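Remdale Park: Progress Report on the Castex Grant
Tuesday, October 7, 2025
To: Paweena Prasertsri, Viltilmont Fund
From: Kanokwan Intarasuk, Rides and Guest Experience

Hi Paweena,

I promised you a report when the summer crowds went home, and they finally have, so grab a coffee. Most of the news is good. The queue building for Inthanon is the one thing I'm grumpy about, and I'll get to it.

First, the Castex carousel. She's back! All 30 horses are repainted and on their poles, and the band organ plays eight tunes again (the waltz still wheezes a little in the middle, and I've told the shop I kind of like it that way). We opened her to passholders one evening in July and the line went clear past the popcorn stand. I rode twice. A lady behind me had ridden the gray horse on the outside row as a kid and wouldn't take any other, so she let four people go ahead of her until it came around free.

The paint went over budget, as I warned you in spring. We covered the difference out of our own maintenance money, so you won't see it on your side of the sheet. The receipts are in the packet, in date order this time!

Now, Inthanon. For anybody at the Fund who's new to this, it's our family coaster, and your grant pays for the covered queue, the shade sails and the second train. The train is here and it's a beauty. It has lap bars that grown-ups can get out of without help, and a front car the kids are already fighting over. It ran its empty test cycles last month, and the inspector signed off on the brakes and the restraints. He wants one more look at the evacuation stairs before we carry guests with both trains running. I've asked for a date and I'm calling every Monday until I get one.

The queue building is behind. The roof steel came in with the wrong bolt pattern on two of the beams, and the fabricator took them back to redo them. So the slab is poured, the rails are stacked under a tarp, and we're waiting. I'd rather tell you plainly that it won't be ready for the holiday event. We'll use the old outdoor switchbacks through the winter and put up the shade sails when the weather turns hot again.

Guest survey: we got 167 cards back on the rides area. People love the carousel and the new benches next to it. They don't love the signs. I got lost following our own arrows to the coaster the other day, so fair enough. New signs are being drawn up now and I'll send you the proofs before we print anything.

Training is going fine. All the carousel operators are checked out, and the coaster crew is learning two-train dispatch, a whole different rhythm if you've only ever run one. They're quick. The headsets we bought crackle near the station motor, so we're swapping them for a different set at no charge.

What I need from you: an okay to move the leftover bench money over to signs, and a yes or no on pushing the queue building payment into next quarter. Either one by email is fine. And come ride the carousel, please, I'll save you the gray horse if I can get it away from its fan club.

Talk soon,
Kanokwan
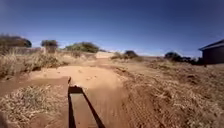
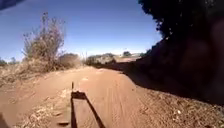
Dirt road under a clear blue sky, two views.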